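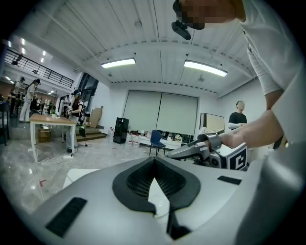 4. Den Raum einrichten: Tische, Kabel, Boden

Dieses Kapitel gilt für den großen Arbeitsraum im Erdgeschoss. Die ältere Fassung von Anderson Bittencourt ging davon aus, dass man einen Raum einmal einrichtet und er dann so bleibt. Das habe ich noch nie erlebt. Planen Sie die Schritte 1 bis 9 deshalb für jeden Montag ein und die Schritte 3 bis 6 für jeden Morgen.

4.1 Tische stellen

1. Tisch von zwei Personen tragen lassen. Nicht schieben, auch nicht »nur das kleine Stück«. Der Boden mit Marmormuster sieht robust aus, die Kratzer sieht man trotzdem, sobald das Licht flach darauf fällt.

2. Den quadratischen Tisch mit den schwarzen Metallbeinen in die Raummitte stellen. Ringsum bleiben 70 cm frei. Der Lieferant Biltton empfiehlt weniger, hat dort aber vermutlich nie zwei Leute aneinander vorbeigehen sehen.

3. Platte mit einem leicht feuchten Tuch abwischen. Ringe und Flecken sofort behandeln. Der Reiniger von Disgate verspricht, auch alte Ränder zu lösen; bei uns hat er sie blasser gemacht, mehr nicht.

Hinweis: Die Tische Modell Rivera haben verstellbare Füße. Laut Beiblatt genügt Handkraft. Nehmen Sie den Schlüssel.

4.2 Strom und Kabel

4. Steckdosenleiste erst auslegen, wenn der Tisch endgültig steht. Wer es umgekehrt macht, hebt den Tisch am Ende über die Kabel und klemmt mindestens eines davon ein.
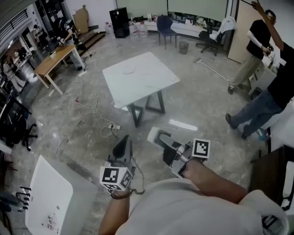

5. Kabel einzeln ausziehen, nicht als Knäuel über den Boden führen. Überlängen in einer Schlaufe mit Klettband zusammenfassen und unter die Tischplatte hängen. Die Leiste gehört dicht an ein Tischbein, außerhalb des Laufwegs.

6. Was quer über den Gehweg muss, kommt unter eine Kabelbrücke. Klebeband ist keine Lösung, auch wenn die Rolle immer griffbereit liegt: Nach 14 Tagen löst sich der Rand, und dann stolpert man über Kabel und Band zusammen.

Achtung: Keine zweite Leiste an die erste stecken. Der Aufkleber »Urkel Sicherheitsleiste« ändert daran nichts. Bei Feuchtigkeit am Boden zuerst die Leiste an der Wand ausstecken, dann wischen.

4.3 Boden freihalten

7. Stangen, Stiele und Wischgeräte nach Gebrauch senkrecht in die Halterung stellen. Ein heller Stiel auf hellem, spiegelndem Boden ist aus dem Stehen schlecht zu erkennen, im Gehen erst recht.

8. Trinkflaschen auf die Ablage, nicht neben die Füße. Wasserkanister stehen an der Wand, verschlossen und mit Abstand zu allem, was einen Stecker hat. Leere Kanister am selben Tag wegbringen - »später« heißt hier erfahrungsgemäß nächste Woche.

9. Kartons unter Tischen sind nur geduldet, wenn sie beschriftet sind und jemand weiß, was drin ist. Beides zusammen kommt selten vor. Im Zweifel aufmachen, einräumen, Karton falten.

4.4 Ablagen und Rollos

10. Kleinteile nach Arbeitsende in die Sortierkästen (Bestellnummer 315) legen. Lose Teile auf einer geneigten Platte wandern nach unten und liegen früher oder später auf dem Boden. Eine Anschlagleiste soll das verhindern. Ich würde mich nicht darauf verlassen.

11. Die Arbeitsfläche an der Rückwand ist kein Lager. Mindestens eine Armlänge bleibt frei, damit man dort etwas abstellen kann, ohne vorher drei Schachteln umzusetzen.

12. Rollos am Morgen prüfen. Blendet der Boden, bleiben sie unten, und es wird bei Deckenlicht gearbeitet. Die Kette langsam ziehen; die Mechanik verzeiht weniger, als der Prospekt behauptet.

Hinweis zur Checkliste: Sie hängt innen an der Schranktür. Abgehakt wird erst nach einem Rundgang durch den Raum, und zwar von jemandem, der nicht selbst aufgebaut hat. Weiter mit Kapitel 5, Whiteboard und Stühle.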